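Workshop Notebook, Pidance Device Software Group
February, entry 28
Reading time: 2 minutes

The Hornau vendor package was received this morning and unpacked on the Trirwood build server. The kernel source compiled at the second attempt, after the toolchain path had been corrected in the environment script. The radio and camera binaries remain closed and have been copied across unchanged from the previous package.

The resulting image was flashed to two test handsets at 14:10. Both reached the lock screen. One handset then failed to join the wireless network until its data partition had been wiped. The log is saved under build 748 and should be read before any further flashing takes place.
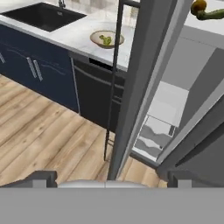

Rendered kitchen view: black sink, pale worktop, bowl.

Mitra Kiani has asked that the Ortuño launcher be left out of the next image. The group agrees. It adds more than 3 seconds to the first start and its licence text has yet to be supplied.

Outstanding: signing keys for the update package; a clean rebuild without the launcher; a repeat of the wireless test on the second handset. Colleagues are reminded to record the bootloader version with every result.

Recent entries
Battery figures on the Hornau handset
Moving the source mirror to Trirwood
Notes on recovery mode

Pidance Device Software Group. Internal use. Back to top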